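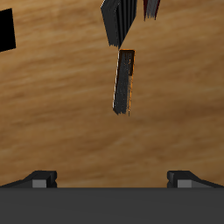

A student in last year's group asked me why her tabletop was gorgeous in October and cupped like a potato chip by spring, when she'd put 4 coats of varnish on it. Good question, and it's pretty much all of session 4!

Wood takes in moisture from the air and gives it back, all year long, and it swells a lot across the grain and hardly at all along it. Finish slows that down. It doesn't stop it. So I asked her about the underside, and yep, bare. One face was trading moisture with the room much faster than the other, and the board bent.

Things to have in your notes before the bench work:

Flat-sawn boards move more than quarter-sawn ones. Look at the end grain – if the rings lie flat like a smile, expect cupping.

Finish both faces the same, same number of coats. I know, the bottom is boring.

Never glue a wide top solid to its base. Use slotted holes or buttons so it can slide. (I cracked a lovely cherry top learning this.)

Let new boards sit in the shop for 14 days with air on all sides. Stickers between them, please, not a stack on the concrete.

Sanding: stop at some 400 grit between coats, and wipe off the dust.

For next time, bring one offcut with clear end grain and a pencil. We'll draw the rings, guess which way each piece will go, and leave them on the Gustadmont shop shelf until June to check. Handout updated March 16, 2025.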